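Skultbridge sorting cell back at work after new routine for gripper pads

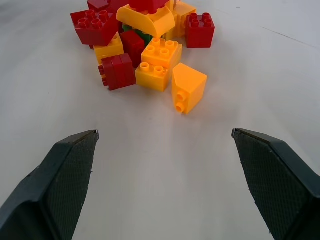 The gripper with its fingers open, and bricks waiting on the table. Small frayed bits show along the inner edges of the pads.

22 June 2021

The brick-sorting cell at Tendow's Skultbridge depot is running full shifts again, following two weeks in which it was stopped more often than anyone there would have liked.

Tendow cleans and repacks large toy bricks for nurseries and toy libraries. The bricks come back mixed, and the cell's single arm picks them from a table and places them in trays by colour and shape. It was installed in November by Fahmy, the firm that also looks after the conveyors in the same building.

The trouble was dropped bricks. A good week used to bring a handful of drops, most of them arches, which have a rounded top and give the fingers little to hold. By the end of May the cell had logged 138 in one week, and plain square bricks were slipping as well. Each drop stops the arm until an operator has cleared the table and pressed reset.

Gunnel Engström, who runs maintenance at the depot, first suspected the air supply to the gripper. The pressure was correct. She then checked the finger alignment with a steel gauge and found the tips meeting as they should. That left the pads, the textured facings on the inside of each finger.

"We were wiping them at the end of the shift and thinking that was enough," she said. "The cleaner we use on the bricks leaves a film, and the wipe was just pushing it down into the pattern. Then the edges start to lift and you get fluff, and the fluff gets between the pad and the brick."

The pads are now brushed out with a dry nylon brush at every break and washed in warm water with a little soap at the end of the day. They go back on the next morning, when they have had the night to dry. A second set of fingers has been bought so that one can be off the machine while the other works – the swap takes two screws a side and a check of the closing position.

Pads are also to be changed by count. Fahmy's handbook advises a change when wear is visible, which the depot found too loose, as no two operators agreed on what worn looked like. Tendow has settled on 3000 picks for the time being. The counter is shown on the cell's screen and turns amber when there are 200 left, so the change can be made at a break. Some fraying at the edge is accepted before then, provided the flat of the pad is sound and the test brick holds.

The test brick is a yellow arch kept on a hook by the guard door. The arm lifts it, holds it over the table and turns it through a half circle. If it moves in the grip, the pads come off.

Closing force was left alone. An operator had turned it up in early June to stop the drops, and for a day or so it helped, but the extra squeeze wore the pads faster and it was put back to the original setting. That setting can now be altered only with the maintenance key.

Replacement pads come from Zarninness and are cut to size before delivery. The first batch of the year had the adhesive backing on the wrong face and was returned. Engström now opens one packet from each box when it arrives and fits a pad to a spare finger before signing for the rest.

Drops last week were down to nine, all but one of them arches. Fahmy is due on site next month for the yearly service, when the wrist bearing will be checked and the cable to the gripper replaced. The cell will be off for the morning and bricks will be sorted by hand.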